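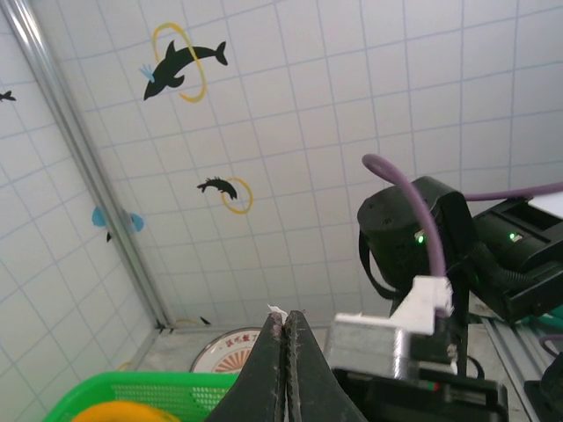
White tile, pale blue grout, dolphin and yellow hoop

Lists > Old Baths and Pools > Tile and Grout > Re: Grout color for the Mestcombe changing rooms

From: Roswitha Stöcker
To: Tile and Grout list
Date: January 16, 2018
Subject: Re: Grout color for the Mestcombe changing rooms

Nadhirah Ismail wrote:

> We have 103 square meters of plain white wall tile to regrout in the
> two changing rooms at Mestcombe. The old joints are gray, but under
> the bench brackets they look blue. Ludger thinks the blue is a later
> repair. I am not so sure. Has anyone matched a pale blue grout
> before, and did it hold its color? Also, does the floor have to be
> done at the same time? The budget will not cover both before August.

Nadhirah,

I would trust what you found under the brackets. Joints that have been covered get less soap and less scrubbing, and they are the best record you have. Scrape out a piece as long as your thumb and break it in half. If the blue goes all the way through, the pigment was mixed in. If it is only a skin on the surface, Ludger may be right and somebody painted it.

We did the Gallitz shower rooms with a pale blue mix in 4 batches. The first two matched. The third dried darker, and we had to rake out most of one wall. Weigh the pigment for every batch, use the same scale, and let a test strip dry for a week before you judge it. Wet grout tells you very little. The color has held so far except near the drains, where it has gone a bit green.
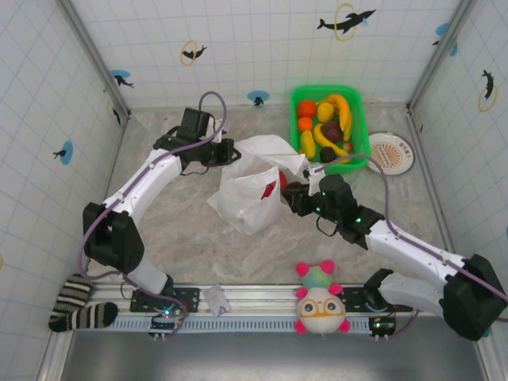 The floor can wait. Walls first is the usual order anyway, and you can protect the bottom row with tape when you get to the rest. What I would do now is pick the floor color, even if you don't buy it yet. A gray marble pattern with pale and brownish veining sits well under white walls with thin light-blue lines, and the brown keeps the room from looking too cold. A plain white floor would make the blue look dirty. Take a sample in and look at it with the room lights on.

On price, Timo Kohlhase paid 700 for the pigment and grout at Lenz, without labor. Their walls are smaller than yours and the joints are narrower, so don't use that as a quote. He kept the mixing notes and I can ask him for a copy.

One question back: are your joints 3 mm or wider? It changes whether you want sand in the mix.

Roswitha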